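Teaching a policy to sort out a tangle of leads: how we label the demonstrations

Posted Jul 4, 2021 on the Fendix project pages

If you have come over from the Dirnby write-up, welcome, and do put the kettle on, because I tend to go on a bit. The write-up covered how the policy is trained. It said hardly anything about how the demonstrations are cut up and labelled beforehand, and that is the part people keep writing in to ask about (quite rightly, as it took us most of the spring to settle on a way of doing it!).

You will need a set of demonstrations recorded from the wrist camera, the gripper opening logged alongside, and a quiet afternoon. We start every new task with 20 demonstrations. More is lovely, but do label the first lot before you record any others, or you will find yourself repeating the same mistake in all of them.

Step 1. Find the moments of commitment

Play each recording through once without touching anything. Then play it again and mark the point where the operator has plainly chosen an object and lined the fingers up with it. We call this the commit mark. It comes before the fingers close, sometimes well before, and it is very tempting to put it too late. If you are torn between two places, take the earlier one.
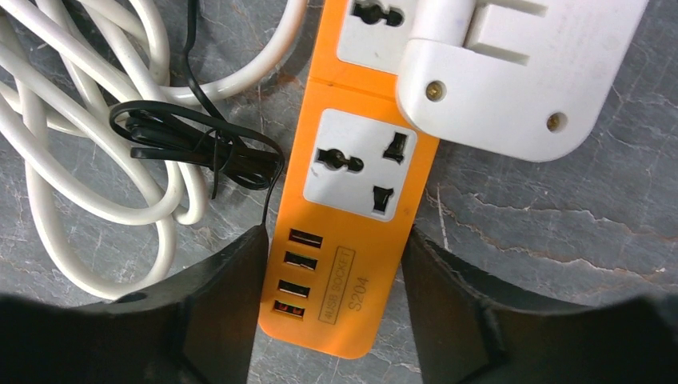 Cables are where this gets fiddly. A loop of flex can drift in and out of view while the operator is still heading for something else altogether, and a hasty labeller will mark it as the target simply for being in the way. Go by where the gap between the fingers is pointing, and leave the clutter alone unless the operator stops and deals with it.

Step 2. Write the short instruction

Each segment gets one plain sentence, such as "pick up the orange power strip". Use the colour when there are two objects of the same sort on the surface, and leave it out when there is only the one. We did try richer sentences for a while, with all sorts of lefts and rights in them, and the policy became rather fond of the wording and less fond of looking.

Step 3. Trim the ends

Keep 15 frames before the commit mark and let the segment run until the fingers have opened again. Everything between segments goes into a folder called idle. Please don't delete it! We use it at the Sitville bench for the "do nothing" class, and the arm fidgets terribly without it.

Step 4. Check against a second labeller

Hand the recordings to somebody who hasn't seen your marks. Where the two of you differ by more than 3 frames, sit down together and watch that stretch again. If you still can't agree, set the segment aside and carry on with the rest.

Once the labels are in, run the Lam converter over the whole folder and have a look at the log for any segment with an empty instruction. Those are nearly always a stray line break, and saving the label file again clears them.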